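Neighbor's contractor cut down trees on my side of the line - what now?
Posted in Trees, Fences and Property Lines

Poonam Tomar
Hi all! First post, long-time reader, and I love this place. We bought two and a half acres of mixed woods last November, mostly maple with a strip of big old red oaks along the back. I walk it every morning with coffee. Last week I got home from a work trip and there was daylight where there shouldn't be any. Five of the oaks are gone, cut close to the ground, and the logs are gone too. There's a skid trail running straight through a gap in the old wire fence to the lot behind us.

The owner back there was perfectly nice when I called. He says he hired an outfit called Jundico to thin his woodlot, and they told him the fence was the line. It isn't! Our survey puts the line 27 feet past it, on his side. He has offered to pay what the mill paid him, but I have no idea if that's fair, and those were my favorite trees on the whole place. Do I call the police, a lawyer, a forester? Has anyone been through this? I'm in a state where I'm told there is a "timber trespass" law but I can't make much sense of it. 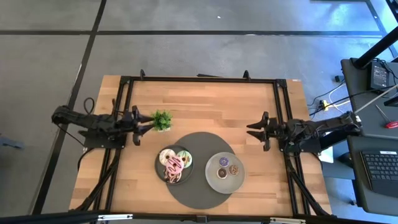
I should add that I don't want a war with this man. We share a culvert and he plows the end of our road. But I also don't want to shrug it off, and my brother keeps telling me the mill price is a fraction of what the law allows.

Eliseo Lozano
Your brother may well be right, and good for him! I went through something very close to this with a stand of walnut, and I came out of it knowing far more about stumps than I ever planned to.

First, leave everything where it is. Don't grind a stump, don't drag the tops into a pile, don't fix the fence. Take pictures of each stump with a tape measure laid across it, then pictures from farther back that show the stump, the fence and anything that won't move, like a boulder or a utility pole. Write down the date you found it.

Second, get the surveyor back out to flag the line between the stumps and the fence. This is the part people skip to save money and it is the part that matters most. Old fences wander. In some states a fence that everybody has treated as the line for many years can become the line, so ask a lawyer about that early, before you send any letters.

Third, hire a consulting forester, one who doesn't buy timber. Mine could work out the height and board feet of the missing trees from the stump size and from the neighbors still standing. It was fascinating, I followed him around all day like a puppy. He wrote it up with a value for each tree, and that report did all the talking for me.

Many states let you collect double or triple the timber value if the cutting was willful or careless, and less if it was an honest mistake. Whether a logger who took somebody's word about a fence counts as careless is a good question for your lawyer. Some places also let you ask for the cost of replacing shade trees or restoring the land, and that can be a very different number from the mill check.

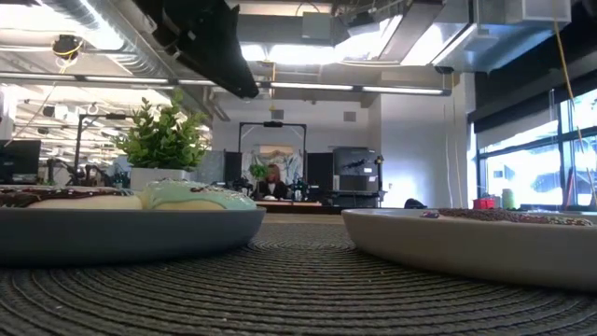 Woods and Water Neighbors - Property Line Help Team

As for the police: yes, make a report, even if you're sure it was a mix-up. A call to the non-emergency number is fine. You aren't accusing the man behind you of anything, you're getting it on paper. My deputy had never taken a tree report before and was really interested! Your state forestry office may have an investigator as well, and they can ask the mill for its load tickets. You can't easily do that by yourself.

And please don't cash a check from your neighbor until you've had advice. Depending on what's written on it, or in the note that comes with it, you may be agreeing that the whole thing is settled.

Lalit Rathore
oak is worth a lot right now, get three times whatever he says. my cousin did

Anju Solanki
I'd go a little slower than Lalit, but I love the spirit :)

One thing to add to Eliseo's great answer: ask for the logger's insurance. Jundico should be able to give you the name of their carrier, and your neighbor can ask for it too as the one who hired them. Our claim was for a single 70-year-old beech and it was paid by the logger's insurer, with our neighbor barely involved. We still swap tomatoes every summer. Check your own homeowner's policy as well. Ours had a small amount for trees, though it only covered the ones near the house.

Also, oaks often sprout from the stump, so go look in late spring! We've got a clump of young red oak coming up from an old stump by our gate and it's already taller than me. Deer love the shoots, so put a ring of wire around any you want to keep - once your forester has finished measuring, of course.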